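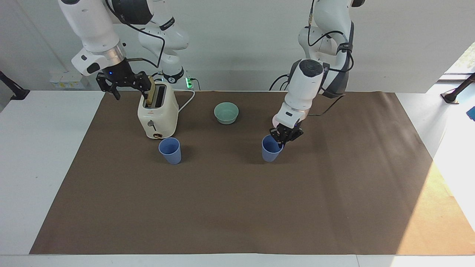
How often should I empty the crumb tray on a toaster?

Every couple of weeks if you have toast most mornings, and straight away if you can smell burning before the bread has gone down.

Most toasters have a tray that slides out at the back or underneath. Unplug the thing, let it go cold, and pull the tray out over the sink. Ours at Pidlow Cottage had gone unemptied since we moved in and produced enough crumbs to coat a decent fish pie.

No tray? Turn the toaster upside down over newspaper and give it a gentle shake. Gentle is the word – the elements are thin wires and do not enjoy being treated like a maraca. A dry pastry brush gets the stubborn bits out of the slots. Leave knives and forks in the drawer.

For the outside, a damp cloth with a drop of washing-up liquid does nicely. I once paid good money for a bottle of Kesolora kitchen polish and the main result was a toaster that smelt of lemons and grudges. Raisin bread and iced buns are the real villains, as melted sugar sets like varnish. Toast them under the grill, on foil.

If one side comes out pale, try turning the slice round halfway through before you blame the machine. Dial numbers differ from one make to the next, so start at 2 or 3 with a new one and creep up. Setting 5 on mine is for people who like charcoal.

Stale crusts go in a bag in the freezer for breadcrumbs. Mine has been full since January.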